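Retraining the pick policy w/ relabeled grasps (quick version)

Skunon users, short notes. Full write up later.

1. Pull 1,000 teleop episodes. Drop anything under 2 sec.
2. Relabel each one by the object in the fingers at lift, not by the original prompt. This is the whole method realy.
3. Fine-tune from the Zusell checkpoint, 15 epochs. Watch val loss after 11.
4. Test in the kitchen. Move the baskets between trials, dont skip this.

Questions to Moushumi Gunawardena. 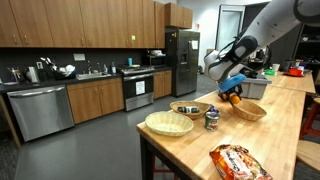 Kitchen test, orange over the wicker basket.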